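4 min read

Sourdough, month five

I know, I know. Everyone had a starter in April and most of them have since gone in the bin or down the sink. Mine is still going, it lives on top of the fridge in an old coffee jar, and I have become the sort of person who talks about flour at the bus stop. Sorry to everyone who catches the early one.

So, the news. I've cut the water right down. I'd been following a recipe that wanted a dough like soup and I was scraping it off the taps, off my sleeves, off the dog's lead once (don't ask). Now I use less, fold it four times over the evening and leave it in the fridge overnight, and I get a loaf that stands up by itself!

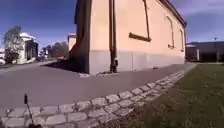 Joanne Rudd wrote in to say the fridge is all very well, but she gets a better crust by letting the dough sit out for 40 minutes before it goes in the oven, and that I should stop opening the door to look at it. Guilty on the second count. I tried the first on Sunday and the crust was lovely, although the bottom caught a bit because I was on the phone.

A few of you asked about flour. I've been buying the Prorby strong white in the big sack, with a handful of rye thrown in when I remember. The sack lasts me ages, but you do need somewhere dry to keep it and mine is currently in the wardrobe, next to my winter boots.

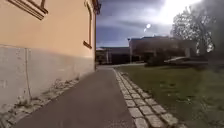

Rye makes everything go faster, by the way, so keep an eye on it if your kitchen is as hot as mine has been this week. I lost a whole batch to a nap. It came over the side of the bowl and set like plaster, and I was still chipping at it at bedtime.

Next time: crackers from the leftovers, if I can stop burning them.

134 likes · 40 comments

Recent items
Jam without a thermometer
The great Blackburn pie argument
What to do with too many courgettes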